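Omwood Forum > Teaching by Demonstration > How messy do you leave the table?

panari_pat
28 April 2021
Hi all! I'm at almost 400 demos for the tabletop set and wondering whether to tidy up. My first 18 were done on a bare table, and the policy trained on those was lovely until I put anything else down, and then it just wandered off (poor thing). So now I leave the clutter in and move it between episodes.
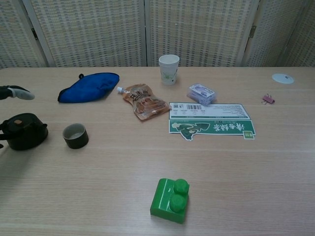

My real question is about how much clutter helps and how much just makes each demo slower to collect. I've been keeping the approach open — the green block has clear wood all round it, with the teapot and little cup over on the left and most of the other stuff farther back. Would you crowd it more?

drasus_dee
Crowd it, please! If the target always gets its own patch of space, the model may learn "go to the thing sitting alone." I'd push that tea packaging right up beside it, especially with the green panel being so close in color.

slowgrip
I'm going to disagree with Dee, kindly. I did that in my Rizvi set and my own driving got so hesitant that every episode had a long pause in it, and the model picked up the pauses too. I'd get 2 clean layouts working first.

drasus_dee
Fair point about the pauses, but you can trim those. You can't trim in variety you never recorded.

panari_pat
Thank you both, this is so helpful! I'll do 18 crowded ones and train with and without them — results sometime in May, if the grandkids let me near the computer.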